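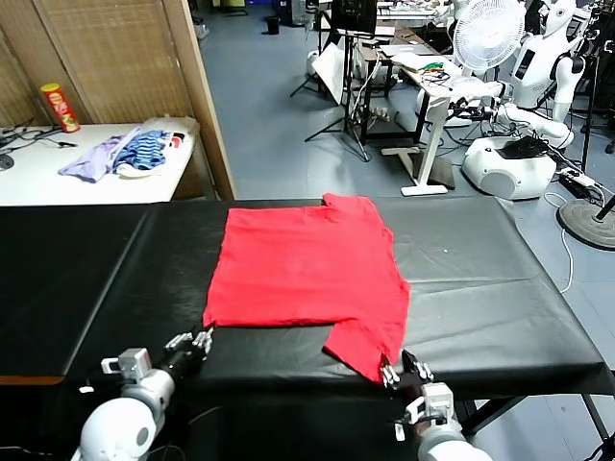

Vol. 2, no. 305

This folder holds the plain-text files of the Wimbridge parish newsletter's Bible retellings. They are short versions of stories from Genesis, Ruth, Jonah and Luke, written for adults who are learning to read or who have English as a second language.

## What is in it

- `stories/` – one file per story, UTF-8, no line wrapping
- `prayers/` – the closing prayer for each story, where there is one
- `index.csv` – story name, Bible reference, writer, word count

There are 200 stories. None is longer than 300 words, apart from the two Ruth files, which were printed across two issues and have been left as they were.

## How the text was made

Rasha Qudah typed up the older issues from paper. Thulani Pretorius checked them against the Bible passages and corrected the references. Spelling mistakes in the printed copies have been put right. Odd wording has not, so "Jonah went down the boat" stays.

Verse numbers are left out of the stories themselves. If you need them, use the `reference` column in `index.csv`.

## Known problems

- The prayer for the lost sheep is missing. The page was torn.
- Three Genesis stories have the same title, "In the garden". Go by the file name.
- Names are not spelt the same way throughout (Elisabeth and Elizabeth both appear).

## Use

You may read these aloud, copy them or translate them for worship and study groups. Please keep the writer's name with the story. Ask before printing them for sale.

Corrections can be handed to Rasha after the Sunday morning service, or left in the Mkhize Room pigeonhole marked "Stories".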